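Can a Machine Do the Dishes Yet?
Speaker notes, evening session - talk runs to the break, questions after

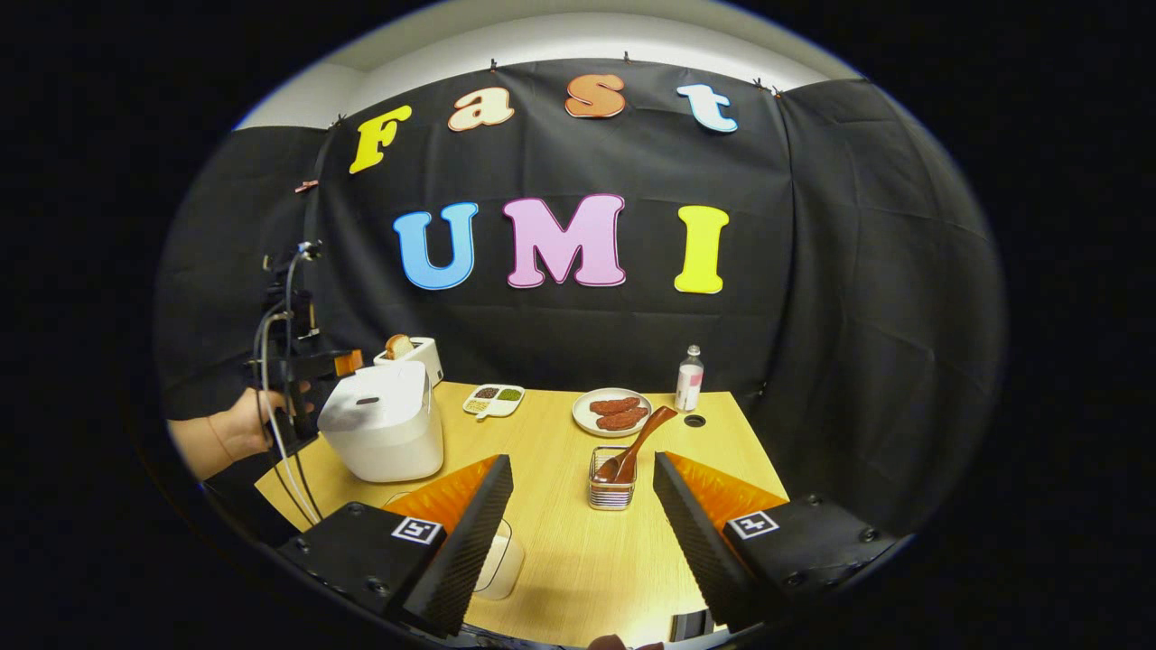
Can a machine make you breakfast and clean up afterwards, start to finish, in an ordinary kitchen?

Parts of it, on a good day, with somebody standing close by. The whole job in a kitchen it's never met before, I wouldn't bet my toaster on it.

(Wait for people to sit down. Water on the lectern, check.)

Hi everyone, I'm Merike Sepp, I've spent most of my working life on the packing floor at Trilura and the last stretch of it trying to get machines to take the boring bits off our hands. So I come at this as a person who has to clean the thing at the end of the shift, and I also have a sink full of dishes at home like the rest of you.

Start with the easy end of the list. A slice of toast in a toaster. You've all got one, and it's a lovely piece of automation! It does one job, it pops, you're done. Rice cooker, same deal. Somebody worked out decades ago that if you put the food inside the machine, the machine doesn't have to know very much. Dishwasher too. I'd like to give these things more credit than they usually get.

Now the bits in between. Getting the bread out of the bag. Getting the toast out of the slot without crushing it. Lifting a spoon out of a wire basket when there's another one lying beside it. Moving a piece of meat from a plate to somewhere else and keeping the sauce off the floor. My nephew could do all of that at four, badly, and he'd still beat most of what I've tested.

(Ask the room: who's got a robot vacuum? Who's rescued it from under the couch this month? Let them laugh, then move on.)

Okay, shop floor. Sherif El Sherbiny runs the line next to mine, and he let me borrow his numbers for this. We had a picking arm on the Geagea line through March. Over one stretch it had 1,215 picks to make, all small tubs, all the same colour, coming down the belt at the same spacing. It needed a person 9 times. I think that's terrific, and I'd have signed for it on the spot.

Then we changed the tub. Same size, same weight, shinier lid. Well! We lost most of a morning. The arm kept going for the glare, and Sherif ended up rubbing the lids with a tea towel, which is not in the manual. We got it sorted with a different light - a cheap one, from the hardware store - but I want you to hold on to that morning, because your kitchen is shiny lids all the way through. Kettle, taps, glasses, the lot.

(Slow down here. I rushed this part at the Prundby meetup.)

People ask me what's hard about it and they expect me to say strength, or speed. For me it's touch, first off. You pick up a wet plate and your fingers sort it out before you've thought about it. A soft bread roll and a hard one look the same until you squeeze. There's been real progress with softer fingers and with learning from people's own hand movements, and I'm a lot more cheerful about it than I was. I still want to see it done on a Tupperware lid that's been through the microwave.

Second is mess. A factory gets to put everything where it belongs. At home the colander lives wherever the last person left it.

And third, what happens when it goes wrong. If I drop a spoon I pick it up, rinse it, carry on. Ask whoever's selling you a machine what it does after it drops the spoon. Ask to see that part twice. When the Wodska rep came through I asked, and we had a very nice chat about something else.

(Sherif is in the third row, point him out, he'll hate it.)

So what would I buy today? For the floor, anything that does the same lift all day. We've got staff with sore shoulders and I'd much sooner have them checking quality than doing their 300th carton of the shift. Budget for the person who looks after it, please, and let the people on the line have a go before you sign. They'll find the problem by lunch.

For home, keep the dishwasher, keep the rice cooker. I'd pay good money for something that folds fitted sheets and I'm on my second year of asking.

(If time is short, skip the laundry story and go straight to questions.)

Laundry story: the sock demo, 2 socks, one grey and one navy. Do the hand actions.

Likely questions: cost (say I can't share ours), jobs (answer it properly, don't dodge, talk about the shoulder injuries and the retraining), and someone always asks about pets. The cat sat on the belt once. The arm stopped, the cat didn't move, we had an early coffee.

Thank the organisers, leave the spare tubs on the front table for anyone who wants a look.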